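Grelument Hand Controller, second revision: review
Posted 3 November 2018

The Grelument is a handheld controller for demonstrating tasks to a robot arm. The operator holds a grip with a trigger, the arm follows the hand, the trigger sets the gripper opening, and everything is logged for training. I bought the second revision with lab money after two years on the Vimix pendant, and have now recorded 300 demonstrations with it.

Setup took an afternoon. The base station clamps to the table edge and wants a clear view of the grip. The manual covers calibration in a single page, and the page is wrong: step 4 has to be done before step 3 or the vertical axis comes out inverted. The Jelínek driver package fixes this in software and is worth installing first.

Tracking is good. Slow moves are smooth, and small wrist rotations come through without the stepping I used to get from the pendant. Fast moves overshoot slightly. The default scaling is one to one, which is fine for reaching across a table and too coarse for closing on the edge of a cloth. I run it at half scale for the last part of every approach, using the thumb button to switch.

Most of my recordings are household tidying: towels, baskets, items of clothing, cleaning tools. Fabric is a fair test of a controller because the grasp point matters and the operator has to correct late.
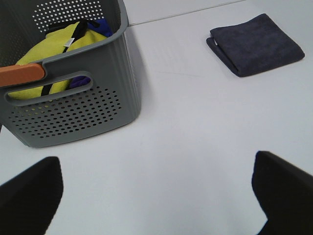 The trigger is the weak part. Travel is short and the first third does nothing, so a partial close on something thick takes practice. Hawi Wubshet, who shares the arm with me, prefers it to the pendant's slider and gets cleaner grasps than I do. Her recordings also run shorter. I still go back to the slider for anything rigid with a narrow handle.

There is no force feedback. The base station beeps when motor current passes a threshold, and the threshold can be changed only from the desktop software. I set it low for cloth and then had to put up with beeping whenever the fingers touched the table.

Logging is solid. Out of the first 100 recordings I lost one, to a full disk. Files open in Potusham without conversion, and bad sections can be trimmed there – the supplied viewer can only delete a whole take. Time stamps for the camera and the arm stayed aligned over long sessions.

Battery life is a full morning. The charging port is on the bottom of the grip, so it cannot be used while plugged in. A spare battery is sold separately.

At 1,000 dollars it costs more than the pendant and records better motion. Buy it for cloth and general pick and place. For tight insertion work I would wait for a revised trigger.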